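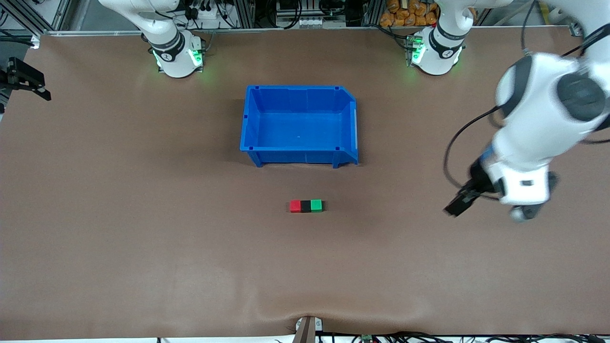
Fig. 1. Blue storage bin, empty, with red, black and green cubes in a row.

Handout 8 — Sorting and Storing Small Parts
October, Tapio Laaksonen

I love this unit! Open-front bins look so plain, and yet there's a lot to notice once you start. Look at the lip first: it slopes down low on one side, so a hand can reach in without going over the full wall. The thick rim is worth a look too (we'll come back to rims when we do stacking).

Warm-up — sketch the bin from the lip side, then draw one cube next to it at the same scale. How many cubes would cover the floor in one layer? Guess before you work it out!

Bring your sketch to the Poston room, plus up to 60 small items from home, all mixed together. Buttons are great. Read the Jireš pages on labels, to p. 39.

Contact: T. Laaksonen, Poston room | © Driltent Workshop Courses | Back to top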